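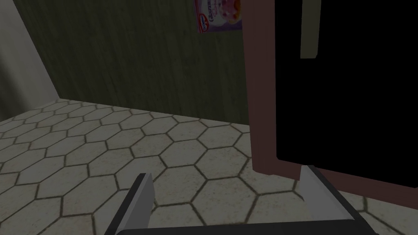
The Planham office reported that the listing sheets reached them with the room dimensions missing on the second page, and asked that no further batch be released until the template had been corrected. The request was accepted. Release is on hold as of this morning.

Wednesday, October 31, 2018
Listing workshop, Jesura desk

Work continued on the floor plan trial begun in June. The trial set stands at 423 listings, all residential, drawn from Planham and Broltthorpe. Each listing carries a measured plan in addition to the usual photographs. Rentals are excluded.

The missing dimensions were traced to the page break. When the property description exceeds 2000 characters, the table moves to the next page and its last column is dropped. Shorter descriptions print correctly. The margin was reduced and the sheet for the Thomas Street house was printed again; all columns appeared. The same test is still to be made on the condominium sheet, which uses a different header.

Square footage remains a concern. One Broltthorpe property is entered at 2620 square feet in the listing record, while the plan gives a smaller total. The plan leaves out the enclosed porch. Colleagues are asked not to change either figure until the listing broker has confirmed which areas are to be counted. A note has been placed on the record.

Inquiry logs were collected for the trial set. Several brokers have been entering telephone inquiries under the date of the showing and not the date of the call, so the response times cannot yet be used. Email inquiries are reliable. The form will be revised to hold both dates.

Outstanding:
- condominium sheet, print test
- 3 plans returned to the drafting service for unlabeled rooms
- wording of the measurement disclaimer, second version, with the Broltthorpe office for review
- send corrected template to Planham and request written approval before release

The old template is to be kept in the archive folder and marked as withdrawn.

This site uses cookies to improve your experience. By continuing to browse, you agree to our use of cookies. Accept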